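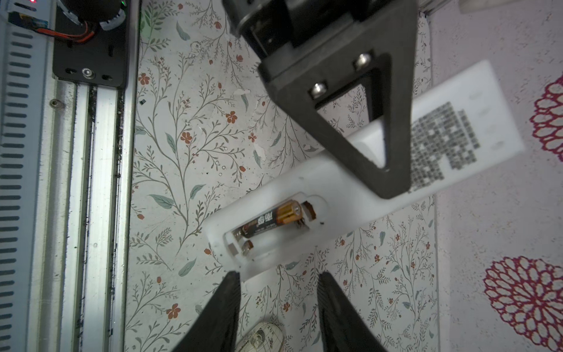
Remote for a wall-mounted air conditioner loses its settings after battery change

Asked by vorkomari_flat2 on 20/10/2021

I have a Flusance split unit with an infrared remote. After every battery change the clock goes back to zero and the on/off timer is gone. The old remote kept its settings through a swap. I use new AA cells from Cikstead, and they read fine on a meter. The unit responds normally to every button. Is there a backup cell inside, or is the memory supposed to clear?

6 replies hidden, 3 shown

smits_bench
1317 points

Most of these remotes have no backup cell. The clock and timer are held in RAM and stay alive during a swap only as long as the capacitor across the supply rail holds a charge. In a typical handset that is a small electrolytic, and a display that stays on will drain it in seconds. Pressing any button with the batteries out drains it at once.

Things to try, in order:

Have the new cells unwrapped and in your hand before you open the cover.
Do not touch the keypad until both cells are seated.
Seat each cell against its spring first, then push the other end down.

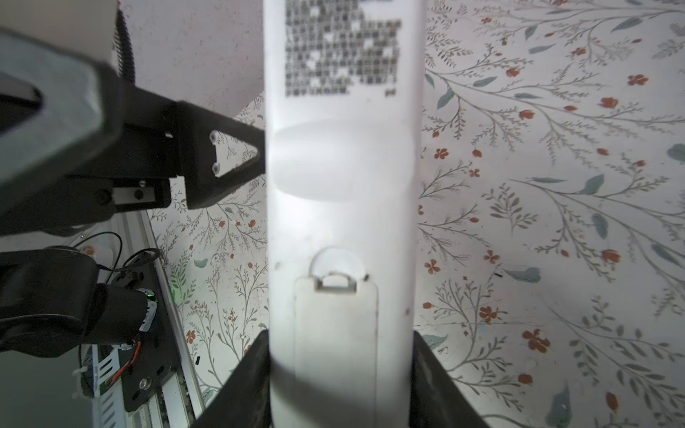 If the settings still clear, the capacitor is either too small or worn out. Mine was marked 1000 µF and had dropped to 234 µF on the meter. I replaced it with one of the same value and a higher voltage rating, and the clock now survives a normal swap. Check polarity before soldering. The stripe on the can marks the negative lead.

Also look at the contacts. A dull or green film adds resistance and can cause a reset when the transmitter LED draws its peak current. Clean it with a cotton swab and isopropyl alcohol, and let it dry before the cells go back in.

old_hvac_notes
234 points

Just take the batteries out and put them back in. Worked for me in April.

tinline
88 points

The reply above will clear the memory, so it is the opposite of what was asked.

One addition to the capacitor answer. Some handsets clear the clock on purpose at power-up — the firmware does not check whether the RAM is still valid, and no capacitor will change that. To test, remove the cells and put them back within one second. If the clock is zeroed even then, look for this in the manual before opening the case. In that case, write down the timer settings and enter them again after each change. Lithium AA cells will make the changes less frequent, provided the manual allows them.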